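Cirthorpe Play & Pretend Forum
Home > Play food and pretend kitchens > Setting the table

Thread: Play food on a proper grown-up table, what plates do you all use?

teapot_and_tins
Started October 2, 2025

Hello all, I've been reading this board since March and have finally plucked up the courage to start a thread of my own, so please be gentle with me!

I look after the pretend café for our family open days in Padport. We moved it out of the little side room in the spring and into the big open-plan space, which is lovely and bright with a high white ceiling, and has meant we can use ordinary tables and chairs instead of the tiny ones that no grandparent could get up from. The trouble is that everything I own was bought with tiny tables in mind. I have a big crate of play food, much of it handed down and some of it frankly chewed, and once it is on a full-sized table it all looks a bit lost.

So I am starting again from the food upwards, and I'd love to know what you serve yours on. I've been trying small round white plates, one sort of food to a plate, and a bit of space between them. I like it very much. My sister thinks it looks like a hospital canteen (she has offered me a gingham cloth, twice).

The other thing I wanted to ask about is the seafood. I've become terribly fond of the shrimp. It has a proper curl to it, with the segments marked all down the body and a paler pinky-orange on the underside, and it is far and away the thing I'd keep if the rest of the crate went to the tip. 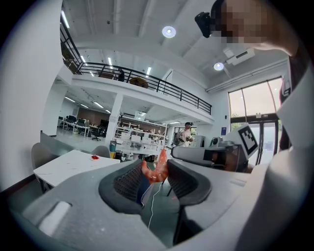 Re: Play food on a proper grown-up table, what plates do you all use?
marrowfat

Welcome, and what a smashing shrimp! (Prawn, surely? We'd have said prawn in our house, but I shan't start that again after what happened on the vegetables board.)

I'm with you on plain white plates and I'll tell you why I came round to them. For years I had a lovely mixed set, red and yellow and a sort of pea green, all collected one at a time, and I was very proud of it. Then I put out tomatoes on the red ones and the children simply didn't see them. They'd go straight past and ask me where the tomatoes were. On white, anything red or orange sings out from the other side of the room. Mine came from Ramasamy, the catering people behind the station, out of the seconds basket at 50p each, and they've been dropped more times than I'd like to admit.

I'd skip the gingham. Cloths get pulled.

Re: Play food on a proper grown-up table, what plates do you all use?
dollymixture66

Oh, I'm going to be the awkward one, sorry! I think a cloth makes it. I'm 66 (yes, it's also in my name, I changed it on my birthday and have been told I'll have to keep it up every year) and what I remember of playing shops and cafés is the cloth going on. My gran would let me smooth it out with both hands and that was the moment the café was open. You can clip it underneath if you are worried about it being pulled, the clips they sell for garden tables do very well.

As for white plates, they're fine for photographs, but I find little ones like choosing a colour. Half the fun with mine is the long discussion about who is having the blue one. You can't have that discussion about white plates.

Teapot, is the tabletop plain? If it's scuffed old wood-effect like ours I'd cover it without a second thought, but if it's something nice I might let you off.

Re: Play food on a proper grown-up table, what plates do you all use?
teapot_and_tins

Thank you both, what a kind welcome! And yes, prawn or shrimp, I go back and forth myself. The list that came with it said shrimp, so shrimp it has stayed.

Dolly, I loved the bit about smoothing the cloth. I hadn't thought of it as something the children could do themselves, and I may well pinch it for the winter open day. But I think I'm going to plead "something nice" for this one, as the table is square and white with grey veining running across it on the diagonal, like marble, and it seems a pity to hide it. The chairs are greys and a navy and don't match in the slightest, which I've decided to be cheerful about.

The strawberries went on the plate at the far side, all heaped together, and the other plate is nearer the corner. You'll see what I mean about the red showing up.

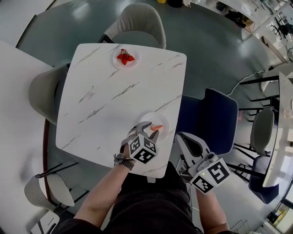 Strawberries on the far plate, and the marble-patterned top I can't bring myself to cover.

Re: Play food on a proper grown-up table, what plates do you all use?
marrowfat

That's a handsome table. Keep it bare! The strawberries look splendid against it and the white plate does them no harm at all.

If I were being fussy, and I generally am, I'd bring the two plates a bit closer together. Small hands like to move things from one plate to the other, and at our place the far plate always gets ignored until somebody climbs on a chair to reach it. Though I see you have a chair on that side too, so perhaps it'll be somebody's own plate and I should mind my own business.

Re: Play food on a proper grown-up table, what plates do you all use?
the_felt_larder

Coming in from the felt side of things, so take this with a pinch of (felt) salt.

I don't agree that it has to look real. I've made over 300 pieces of play food in my time and the ones that get carried about and slept with are never the convincing ones. There's a lopsided fried egg of mine that has been to Spain. I do think a table like that one wants a bit of softness on it, even if it's only a napkin, and I'd be happy to send you a pattern for a felt prawn to keep your shrimp company. It takes an evening, or two if you do the whiskers.

That said, dolly, I can't go along with you on the cloth. I ran a stall at the Cirthorpe fair with one down to the floor and spent the afternoon underneath it fetching out peas.

Re: Play food on a proper grown-up table, what plates do you all use?
dollymixture66

Outvoted! I'll concede on that particular table, now I've seen it. It's far nicer than I was picturing and I'd feel a vandal putting gingham over it. I'm not budging on coloured plates, though, and I notice no one has answered me about the blue one.

Teapot, do you know whether they still sell the shrimp separately? My granddaughter has a fishmonger phase in full swing, everything gets weighed and wrapped in newspaper, and all we have to offer her is one cod and a lemon.

Re: Play food on a proper grown-up table, what plates do you all use?
teapot_and_tins

I had mine in a mixed lot from Nernell, 11 pounds with the postage, and I'm afraid I don't know about singles. They were very good when I rang about something else, so it's worth a try. Ask for the seafood list, it's separate from the main one and they forget to send it.

Larder, yes please to the pattern, whiskers and all! I'll put the felt one out beside the other and see which goes missing first. And marrowfat, I'll shuffle the plates together a little before the next open day and let you know how it goes.

Dolly, I've found one blue plate at the back of the cupboard. It's going on the table for you.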